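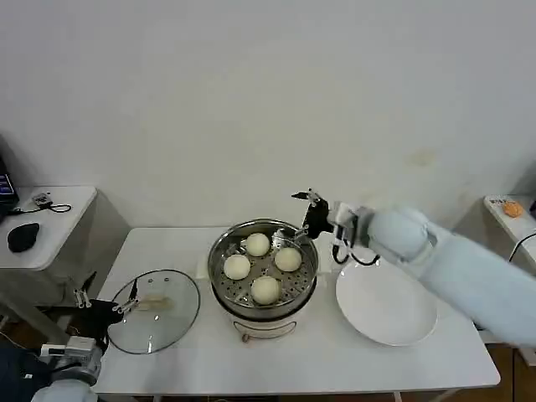

Tsegereda Seyoum had the wrong boots on. One hers, one the baritone's, both left. Four minutes to the half and the trunk with the spares was still on the train, going on to Findisdale without them.

"Wear mine," said Orysia.

"Yours are green."

"Nobleman's son. He could have green boots."

He could not. She wore them anyway.

It was August and the Trolham playhouse had its doors wedged open and it made no difference. Three weeks they had been out. Drusholm first, where they'd laughed at the murder, then two nights in a corn hall, then here. Old Mägi, who owned the company and most of its debts, had sold the good backcloth in Drusholm to pay the carters. So tonight the palace was the forest. Same trees. A chair in front.

"It's a palace if you walk like it's a palace," Mägi said, going past with his wig under his arm. "Where's Yu? Where is Lai-ching Yu?"

Gone, was the answer. Not that anyone gave it to him. Orysia had seen her at the side gate just after five, with her hat on and the small case, talking to a man from the Residents' Theatre in the city. Talking quick. Then not there.

Lai-ching was the queen. Lai-ching was on the bills, twice the size of everybody else.

"She's resting," said Orysia.

"She's on in the first scene!"

"She's resting till then."

He went off. Tsegereda stamped one green boot, then the other. Too small, and no time to stuff or stretch or do anything about it.

"You know it," she said.

"I'm chorus."

"You know it, though. I hear you. You do it in the wash house, you do the whole letter speech, you even do the cough."

Orysia said nothing. Eleven years a page, a nun, a fishwife, second nun. Her father had paid for the bookkeeping school in Drusholm, had paid it all, and she had done one term and gone out of the window with a touring chorus. He'd written once since. 22 words, she'd had it in her pocket so long the folds had gone through. Come home when it is finished, it said at the end, as if it was a fever.

Out front they were coming in. Boots on the boards, somebody's baby. The house held 300 and Mägi had sold more than that, he always did, they'd be sitting on the stairs.

"The dress won't go round me," she said.

"Pins."

"And the crown's in the trunk."

"Then you've lost it. You're a queen who's lost her crown, it's nearly in the play already." Tsegereda had the pins in her mouth by now and it came out mostly spit. "Turn round. Breath out."

The bell. Mägi's voice again on the stairs, calling for Yu, then a door, then him not calling. So he'd been told, or had found the empty peg. She waited for the roar and it didnt come. He came round the flat quite slowly with the wig on crooked and looked at her, the pins, the gap at the back with the petticoat showing.

"Don't turn upstage," he said.

"No."

"And the cough. Leave out the cough, that was hers."

The fiddles started, too fast. She went and stood behind the trees.

Mägi Players, Trolham | Write to the editor | Copyright the author, all rights reserved | Back to top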